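Como montar um cantinho de chá frio em casa (e acertar a infusão)

Setembro chega, o calor começa a apertar e eu volto correndo para o chá frio de infusão lenta. Quem só conhece a versão fervida e depois gelada vai levar um susto bom: a infusão a frio sai mais doce, mais redonda, quase sem amargor. E dá pouquíssimo trabalho! O método que uso hoje aprendi com Yến Lưu, numa oficina em Matlala, e fui ajustando desde então.

O que você vai precisar

Uma jarra de vidro com tampa, de um litro
8 gramas de chá em folhas soltas
Água filtrada, em temperatura ambiente
Peneira fina ou filtro de pano
Balança de cozinha

Sobre a balança: compre uma, mesmo a mais simples. Uma colher de oolong enrolado pesa várias vezes mais que uma colher de chá branco, e medir no olho é o jeito mais rápido de fazer uma jarra aguada.

Passo 1: escolha a folha

Para começar, vá de chá verde chinês ou oolong pouco oxidado. São generosos no frio e perdoam quem esquece a jarra na geladeira. O preto também funciona, principalmente os mais maltados, mas pede mais tempo. Já o hibisco (que não é chá, eu sei, mas todo mundo pergunta) solta cor em minutos e fica bem azedo depois de uma noite inteira.

Passo 2: pese e molhe

Coloque as folhas no fundo da jarra seca e despeje um dedo de água por cima. Espere um minuto antes de completar. Essa primeira molhada abre as folhas enroladas -- eu pulava essa parte e a minha amiga Imani Kashindye, que tem um paladar terrível de tão bom, sempre percebia.
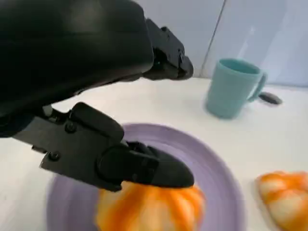
A bancada onde você prepara e serve faz mais diferença do que parece. Chá frio se julga muito pela cor, e cor se lê mal em cima de madeira escura ou toalha estampada. Eu sou fã declarada de um tampo branco: encoste a jarra nele, olhe o líquido contra o fundo claro e você enxerga na hora se o verde já puxou para o amarelo. Se a sua mesa é escura, uma folha de papel branco atrás da jarra resolve. Fuja da luz amarela também, ela engana demais.

Passo 3: geladeira e paciência

Tampe e leve à geladeira. Os tempos que funcionam aqui em casa:

Chá verde: 6 horas
Oolong: 8 horas
Chá branco: 10 horas
Chá preto: 12 horas

Prove na metade do tempo e anote. Sério, anote! Tenho um caderninho com 46 jarras registradas e é a coisa mais útil da minha cozinha. Foi assim que descobri que o meu oolong preferido fica melhor com uma hora a menos.

Passo 4: coe

Passe tudo pela peneira e não esprema as folhas, senão o amargor que você evitou a noite toda vai parar no copo. Se ficar pó no fundo, coe de novo com o filtro de pano. Guarde na geladeira e beba em até dois dias.

Passo 5: sirva

Nada de encher de gelo, o chá já está frio e o gelo só dilui. Se quiser um acompanhamento, vá de coisa delicada: biscoito amanteigado, uma fatia de pera, castanhas.

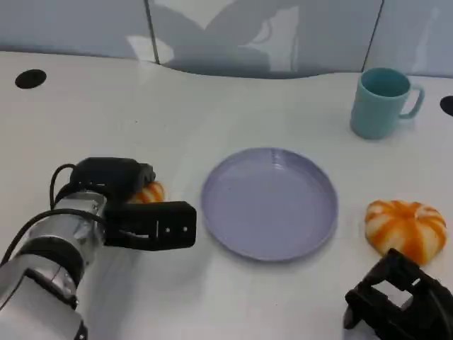 Caneca verde-azulada e prato lavanda: louça em tons suaves para servir.

Erros comuns

Ficou fraco: aumente dois gramas de folha antes de mexer no tempo.
Ficou com gosto de geladeira: a tampa não veda. Cebola cortada na prateleira do lado é fatal.
Ficou turvo: quase sempre é pó de folha quebrada. Pode beber sem medo, só não fica bonito.

Na próxima página eu mostro como reaproveitar as folhas numa segunda jarra -- com oolong rende muito bem.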